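Taking a group to the Skevby open day – what do you see and is it worth the drive?

Posted in Community Help > Outings and Visits

I help run a social group for retirees and we've been offered spots at the home robot open day at Skevby in January. There are 29 of us on the list so far, and a few are bringing grandchildren. The flyer doesn't say much. It mentions "live household tasks" and a talk, with a start time of 10 am.

What I'd like to know is whether the robots are doing real jobs or just waving at people. A couple of our members went to a trade show years ago and stood in front of a machine that did nothing for an hour. We also have two people who use walkers and one who can't stand for long, so seating matters. It's 145 kilometres each way for us on a hired bus and I need to give the driver an answer soon.

Any advice from people who have been would be appreciated.

Posted by wattle_and_wool

6 replies hidden, 3 shown

Phùng
Marked as helpful by 36 members

I went to the last one with my neighbour and we stayed until mid-afternoon. They are real jobs, but they are slow. If your group expects a robot to zip through the housework, tell them beforehand that it won't.

The building is set up as a row of furnished rooms with a walkway along one side. There was a kitchen, a laundry and a bedroom when we were there. Each room has its own session of 20 minutes or so and the staff repeat them through the day, so you don't need to rush. The groups are kept small. With your numbers they'll split you into two, and it's better to sort out who goes with whom on the bus than at the front desk.

The bedroom session was tidying up. The job is to get the rubbish off the carpet and into the bin, which sounds like nothing until you watch it being done by a machine with two arms. 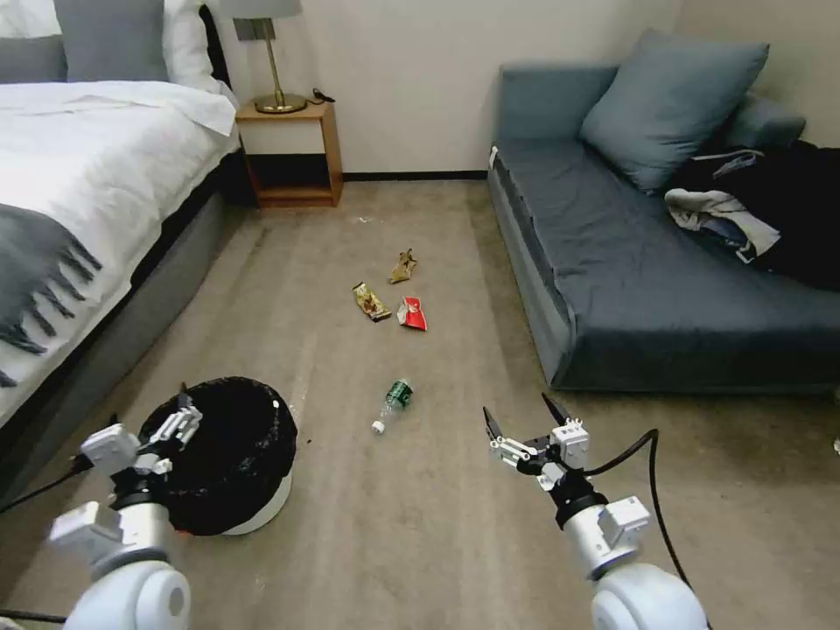 Crumpled wrappers are hard for it, according to the woman giving the talk, as no two are the same shape and they shift when touched. A bottle is easier to recognise but it can roll. She was quite open about the failures. In our session it dropped one wrapper twice and had to go back for it, and the second time a staff member asked everyone to wait while they restarted it. The children in our group thought the dropping was the best part.

I asked whether it could tell rubbish from something you'd want to keep, like a receipt or a sock. She said that's a separate problem and they are still working on it. I thought that was a fair answer.

On the practical side:

Seating is one bench per room and it fills up fast. They lent my neighbour a folding stool from the front desk. Phone ahead and ask for three.

The walkway is flat and wide enough for a walker. There is a lip at the main door, so use the side entrance near the bus bay.

The talk is in a separate hall with proper chairs. The sound wasn't great at the back.

There's no café. We brought sandwiches and ate at the tables outside, and there's a tap for filling bottles.

Keep the grandchildren behind the yellow rope. The staff are polite about it but they do stop the session if anyone leans over.

I'd say it is worth the trip if your members like seeing how things work. If they mainly want a nice day out, I'd pair it with lunch somewhere on the way home.

Dorka

Went two years ago. Pretty boring to be honest, it was mostly a guy talking and the laundry one wasn't running. Parking was fine. Free tea.

Weteline

Mostly agree with the first reply, with a few updates. I went with a school group more recently.

You now have to book the room sessions as well as the entry. Entry on its own only gets you into the hall and the display cases. They told us the limit for the whole day is 1000 people, and the morning sessions go first. If your bus is coming a long way, ask for sessions after 11 am so you aren't caught out by traffic.

Ask which rooms will be running. The kitchen was closed for half of our visit and we would have swapped our times had we known. The laundry was working and it folded towels, also slowly.

Flash photography isn't allowed in the rooms. Ordinary phone photos were fine when we were there.

For anyone with hearing aids, the rooms are better than the hall. The staff stand close and will repeat things if you ask. They also let us ask questions while the arms were moving – our kids wanted to know what happens if the power goes off, and the answer was that the arms hold still and someone comes to sort it out.

Toilets are at the far end past the hall, and it's a fair walk. I'd mention that to your members before the first session starts.

Comment from wattle_and_wool

Thank you all. I've rung them and booked two groups for 11.30, with three stools put aside. They said the kitchen should be open but couldn't promise. We'll bring our own lunch.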